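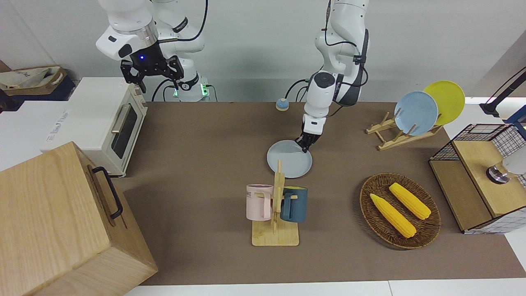 Sabina Majumder wrote that a mug tree is only worth having if the toaster oven goes somewhere else, and I'm trying to decide if she's right. My counter is 100 cm long. The toaster oven stays at the left, I have a wooden mug tree I'd like near the front, and the plates need to be reachable too. Does anyone keep all of that out in a small kitchen?

Tharushi Munshi
07/03/2018

Prasanna Sultana
I do, on less space than you. Oven on the left with the door facing into the counter, and leave enough room to open it all the way before you decide where the tree goes. Mine stands a hand's width past the open door. Plates go flat in a stack of 5, no more, or I end up lifting the whole pile to get at one. Check the base of your tree - a narrow one tips if you hang both mugs on the same side.

Caradog Dafis
Get rid of the tree. Hooks under the cabinet.

Kumudini Selvanayagam
Hooks are fine if you own the place, we rent in Plukthorpe and can't drill. I agree with Prasanna about the door. Keep cloth bags and towels off the oven too, ours has a tray on the shelf for those.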